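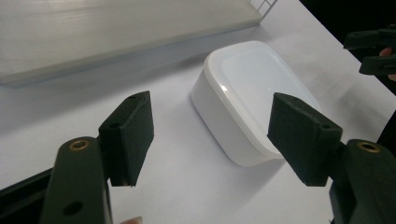

The Haltcombe Tenants' Law Forum is a yearly gathering of lawyers, paralegals and law students who work on renters' rights. It is held each May in Haltcombe and covers security deposits, repair disputes, eviction defense and unfair lease terms. Fadwa Zaki, a housing attorney, started it as a one-day workshop, and it has grown into one of the liveliest events of its kind in the region.

History

The first forum drew 81 people to a library meeting room in Trerkstead. Zaki had hoped to get local lawyers trading notes on deposit cases, and they took to it so eagerly that the closing session ran well past 7 p.m. A move to Haltcombe followed two years later, and attendance has since reached 411, a remarkable climb for a meeting with no paid staff in its early years.

Program

The forum opens with a plenary talk and then splits into small workshops. A perennial favorite is the mock hearing, in which students argue a repair case before practicing attorneys and get frank, often very funny feedback. Marichka Dovhaniuk has run it since the third forum and wrote its best-known problem, the Radwan lease, a wonderfully tangled document with four contradictory clauses on late fees.

Clinic

A free advice clinic was added at the fifth forum, with lawyers from Haltcombe and Tesport reviewing leases and court papers for local renters. It saw 206 households in its busiest year. Sample letters drafted for the clinic are collected in a handbook, now in its second edition.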